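We use cookies to keep this site running and to remember what's in your basket. By continuing to browse you agree to our use of cookies. Accept | Manage settings

About us

Hi, and welcome to Gamport! I'm the person who answers your emails, packs most of your boxes and writes the slightly rambling notes that go in with them. Gamport is a small tea company in the town of Landum, and we sell loose leaf tea, a few herbal blends and the pots and strainers you need to make them.

I started it after years of working in an office where the tea came out of a machine and tasted like warm cardboard. I began bringing my own tin in, then a second tin for the people at the next desks, and before long I was mixing orders at home in the evenings and handing them out in paper bags. The first blend I ever sold was called Lellik – black tea with orange peel and a little bit of clove – and it's still the one most people come back for. I've changed the recipe exactly once (less clove, you were right, sorry).

There are 4 of us now. We have 71 teas on the list, though a few of them come and go with the season, and if your favorite has vanished please write and ask because there may well be a bag of it left on the shelf. We taste every new batch side by side with the last one before it goes on sale. It's my favorite part of the job and I will not be giving it up!

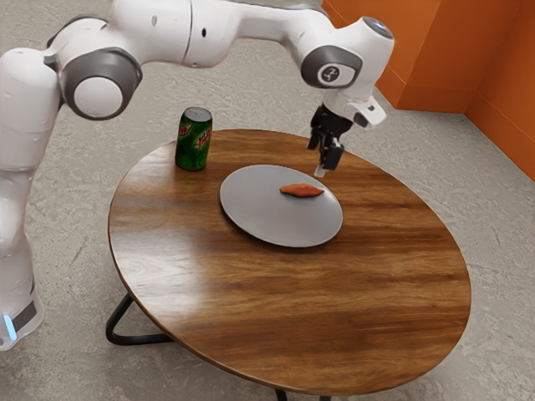
A round wooden table, good for a pot and a long chat.

People often ask how to get started with loose leaf, and my answer is always the same: buy one small bag of something you already like and a strainer you can clean easily. You don't need a scale or a special kettle. If your green tea tastes bitter, let the water cool for a few minutes and try again with a shorter steep. Black tea is a lot more forgiving, and mint hardly cares what you do to it.

In June we moved out of the old Jansen building, where the stairs were steep and the boxes were heavy, and into a ground floor unit on the other side of Landum. We've sent out roughly 3000 orders from the new place already, so thank you, really. You can pick up your order there too – just choose collection at checkout and wait for the email before you set off.

Questions, complaints and blend ideas are all welcome through the contact page. I read every one, and I do try to answer the same day, except when the new harvest samples arrive and I lose track of time completely.

Page updated August 2025

Sign up for our newsletter and get news of new teas before they go on sale. Enter your email address. Unsubscribe at any time.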